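Part 3: Setting up your first countertop in Menon

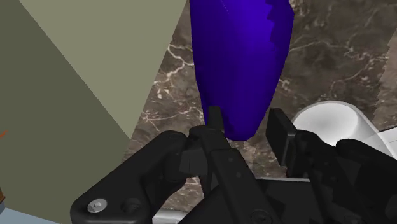 Okay, so you've got Menon installed and the Kolside stone pack unzipped, and now you want your kitchen render to look like a kitchen. Start with the countertop, because everything else gets its color from it. I spent most of April using plain gray and wondering why my cabinets looked dead! Dark marble is my favorite to learn on: a deep chocolate brown with thin white veins branching through it, like the one behind the faceted blue shape, shows you right away if your scale is off.

1. Open the Materials tab and drag Sorncombe Brown onto the counter surface. Give it a second to load (it's a big file).

2. Set Tile Width to 3,000. The default is 400, and at that size you'll see the same vein repeating all the way down the counter.

3. Turn Rotation to 3 degrees. Märta Lunde taught me this one and I use it on everything now, floors too.

4. Look at the mottling from your normal camera height. If the light patches read as spots, bring Contrast down a notch and look again.

5. Go to Mesh and tick Smooth Shading for any curved props you're putting on top. Leave it off and you get flat polygon faces with stepped bands of color. I like that on a vase, but on a faucet? Nope.

Note: Smooth Shading won't fix a jagged outline. For that, raise the Subdivision level on the prop itself.

Caution: save before you touch Subdivision. I went up too far on a fruit bowl once and lost a whole evening's work (sorry, Chelsea Hollis, it was your kitchen).

When the counter looks right, save it as a preset and go on to Part 4, Backsplashes.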